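PRESS RELEASE – for immediate use

17 March 2020

Arkumar opens home care practice room at Urkbridge, beds made and clothes cleared daily

Home help firm Arkumar has opened its new practice room at Urkbridge, where people starting out in domestic work can learn bed making, clothes sorting and general bedroom tidying on full size furniture before they go into anyone's home.

The room is plain on purpose. White walls, proper beds, washing machines along one side, a table for bits and pieces. No showroom finish. More beds to be put together over the coming weeks as the frames are unpacked.

First course is called Tadau. It runs to 12 sessions and has 20 places. Starts in June, morning and afternoon groups. Bookings are open now and places go in the order the forms come back, so please dont leave it.

What's covered:

Clearing the bed first. Clothes off, socks paired or put aside, soft toys to the table and back again at the end.
Fitted sheets – getting them on, getting the corners to stay, getting them off without dragging everything on to the floor.
Folding T-shirts, including ones found in a heap or half over the edge of the mattress.
Sorting for the wash. Lights, darks, the things that should never go in together.
Leaving a room as the household likes it, which is not always as you would do it at home.

Arkumar has been sending home helps out since its first small office above the Song dry cleaners. Last year the firm handled 358 household bookings, and more than 200 of them asked for bedrooms and laundry ahead of kitchens or floors. Training up to now was done on the job. Fine for some, hard on others, and not always fair on the household either.

Bedrooms come up a lot in feedback forms. Usual grumbles are sheets that ping off by evening, clothes moved to places the owner can't find, odd socks. Small stuff but it is the small stuff people write in about. The Tadau course was put together from those forms, page by page, and the running order may still change a bit before the start date.

Sheets in use at Urkbridge are ordinary fitted ones in everyday colours. Learners are welcome to bring their own if they have a type that gives them trouble – deep mattress, very stretchy, elastic gone. Flat sheets and duvet covers are a seperate session, towards the end of the course. Ironing is not included.

Wear something you can bend and kneel in. Flat shoes. Bring lunch, there is a kettle. Parking is at the rear of the building and the bays fill early, bus stop is across the road.

Fees are on the booking form, with a lower rate for anyone already on Arkumar's books. Employers sending two or more learners should ask for the group form instead. Certificates go out by post after the last session.

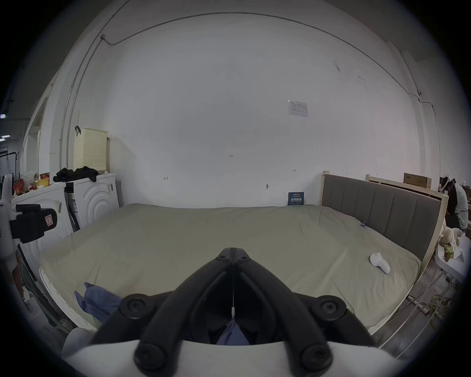
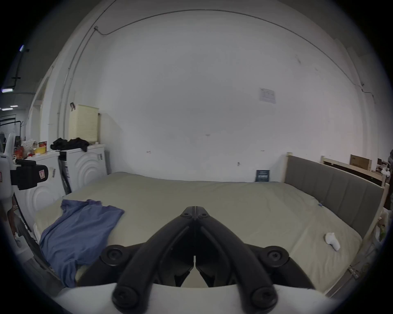 Practice room, Urkbridge: bed with fitted sheet on, clothes still to be cleared.

A reader of the Urkbridge notice page wrote in to say that she had been making beds for most of her life and still fought the last corner every time, and asked if there would be an evening group for those at work all day. She added that she would gladly pay just for the sheets session and skip the folding.

Evening dates are being looked at. Booking forms and press enquiries: Arkumar office, Urkbridge.

ENDS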